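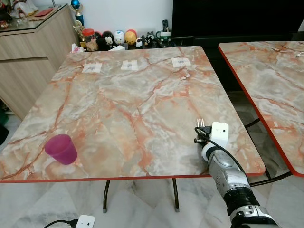 *One fork, held upright, with the magenta cup on the table.*

Hello, I'm the one who started Viden, up in Ollby. I ran a canteen that did 200 lunches a day, and cutlery was the job we all dodged – so now we teach arms to sort it!

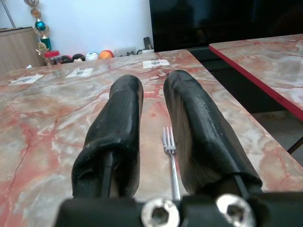 *The fork from the gripper's point of view.*

We call our arm system Kong. Forks are thin, shiny and a pain to pick up off a patterned top, so we spend a lot of our time on them.

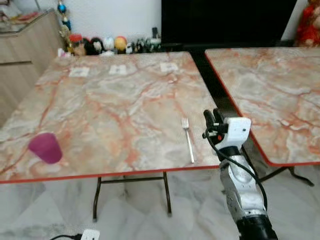 ## What changes for the staff

At Flekdale, our first kitchen, the six people on the wash-up rota kept their hours and moved to serving and prep. One of them now looks after Kong on Wednesday mornings (and tells me off when it's slow).

Bowls and forks are what they asked for first.

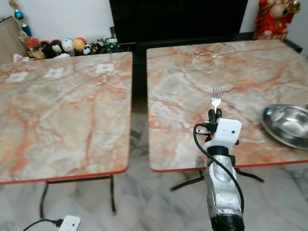 ## Come and see us

Bring your own spoons if you like – we're always after odd ones.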